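Stondadmont Archive Storage Boxes

Herath Paper Supply has carried the Stondadmont line since the shop moved to Fellell. These are storage boxes for letters, photographs, programs and other flat papers that need to stay flat and out of the light. They are made from acid-free board and ship folded, with the lids packed separately.

Each box goes together without glue or tape. Fold the long sides up first, then the short sides, and press the tabs in until they sit flush. The lid fits over the base with a small gap all the way around, so it lifts off easily even when the box is full. Do not force a lid that feels tight - check that all four corners of the base are square and try again. 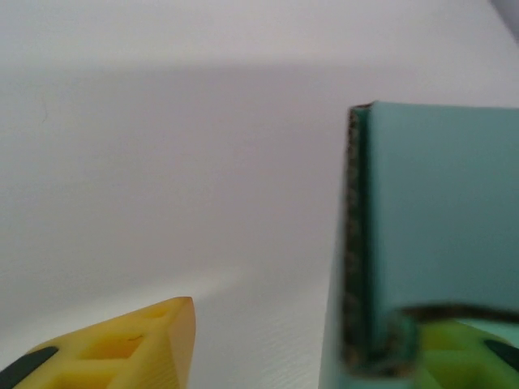

The boxes come in letter size and legal size. Letter size suits most household papers and snapshots. Legal size is the better choice for deeds, certificates and older school records, many of which are longer than modern sheets. Both sizes are the same depth and can share a shelf. Stack them no more than 4 high, with the heaviest at the bottom.

Store boxes in a room people live in. Attics get too hot and basements get too damp. A closet shelf on an inside wall works well. Take out paper clips, rubber bands and staples before filing, and use folders to keep loose sheets upright. A half-empty box lets papers slump and curl, so fill the extra room with a spacer board.

Label holders are sold in packs and stick to the short end. Write labels in pencil. Ink can fade or bleed over time, and pencil is easy to change when you reorganize.

Last spring we supplied boxes to Sewwandi Marikar for a family collection of nearly 900 letters. She sorted them by decade and asked for spacer boards cut to fit, and we now stock those as a regular item.

Orders placed before noon leave the same day. Bulk orders usually take two weeks. For library and museum pricing, or to ask about custom sizes, write to Thomas Zanetti at the order desk. Unused boxes may be returned within 30 days if they have not been folded.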